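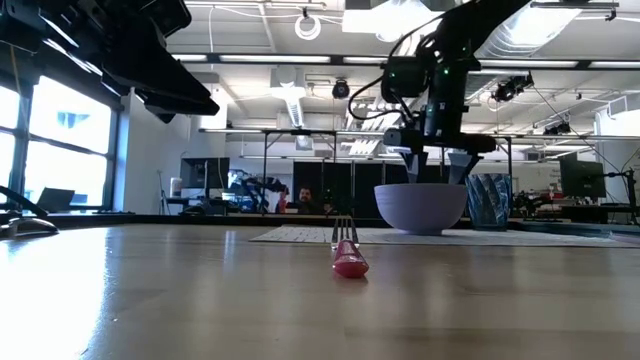
Gripper over the bowl, blue cup beside it, red-handled fork lying on the bare table.

Threads > Machines at Work > Chores

29 Feb 2024, posted by the Dendamthorpe Bench account

Latest Threads Replies Saved Log in

1/ People keep asking me if a robot can set or clear a table yet. Short answer: parts of it, slowly, on a table where somebody has thought about where things go.

2/ A bowl is one of the easier jobs. Wide rim, something to pinch, and it stays put while the arm comes down. If the fingers land a little off, you can usually still get it.

3/ A fork is harder. It lies nearly flat, so the fingers have to come very close to the wood without hitting it. Shiny tines and a shiny handle don't help the cameras either.

4/ See-through cups are their own problem. Depth cameras tend to look past them. The one next to the bowl is blue and ridged, and I'd still rather have a plain ceramic mug.

5/ Also, daylight. A pale table by a big window gets a white patch of glare, and the patch moves all day. A routine tuned in the morning can be worse by mid-afternoon. Blinds are cheap. Buy blinds.

6/ I keep a log of tabletop attempts for the Lekitz write-up. It was at 1758 when I closed it in December. Most of the failures are dull: a finger touches the rim, the thing slides, start over.

7/ My own test is a meal for one put away in 90 seconds, no help. I can do it in less while talking on the phone. I haven't logged a run that passes.

8/ Shop floors are further along. At Gemari the parts come in the same tray, same way up, every shift. A kitchen has never done that for anyone.

9/ Someone asked if 2 arms fix it. Sometimes. One can hold a bowl steady while the other works. You also get 2 things that can bump into each other, so the planning takes longer.

10/ Would I buy one for the house? No. Would I put one on a sorting bench at Jibrin, with fixed lighting and bins that don't move? Yes, this year.

11/ Next thread is on dishwashers, mostly the bottom rack. Send me your worst loading jobs and I'll try to answer the ones with forks in them first.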